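Progress Report to the Prirnia Fund
Equipment purchase and planning, second period
Jul 9, 2023

This report covers what we have done with the equipment part of the grant since the last payment, and what we ask you to decide before August. The staff part is reported separately.

Purchases completed

In the first period we bought one pair of hand-held grippers from Dusard and used it for trials. The pair was accepted and we have now ordered the second pair, with one set of spare jaws. The price of the second pair was 700 dollars, the same as in our plan. The spare jaws were not in the plan. They cost 227 dollars and we paid this from the line for small tools, where some money was left.

We also bought cable ties, tape and white sheets for the table. The receipts are in the annex.

Work with the equipment

The recording work is done at one table, with one operator holding a gripper in each hand. The tasks in this period were with small and light objects, as agreed in the work plan. We have 271 accepted recordings. The target for the whole period is 500, so we are a little over half. The main reason for the delay is that we had only one pair of grippers. When one gripper needed adjustment, the whole table had to stop.

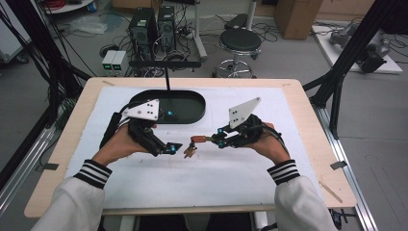
With the second pair we expect to reach the target by the end of August. We did not change the target, and we do not ask for more time at this moment.

Purchases still open

The largest open item is the robot arm on which the recorded tasks will be repeated. We have two offers. The offer from Lemieux is lower in price, but it does not include the mounting plate or the training day. The offer from Kolwood includes both, and the delivery is longer. We asked Lemieux for a new offer with the same content, so that the two can be compared correctly. It has not arrived yet.

We prefer to wait for this offer before signing. If it does not come before the end of this month, we would like to take the Kolwood offer, which stays inside the approved amount.

A second open item is storage. The recordings take more disk space than we calculated in the application. We would like to move the money planned for a second table to this purpose. One table is enough for the number of operators we have now.

Decisions requested

1. Permission to move the second table money to disk storage.
2. Agreement that we may sign with Kolwood if the new Lemieux offer is late.
3. Confirmation that spare jaws can be paid from the small tools line also in the next period.

The updated budget table is attached, with the changed lines marked. The next report will follow after the arm is ordered.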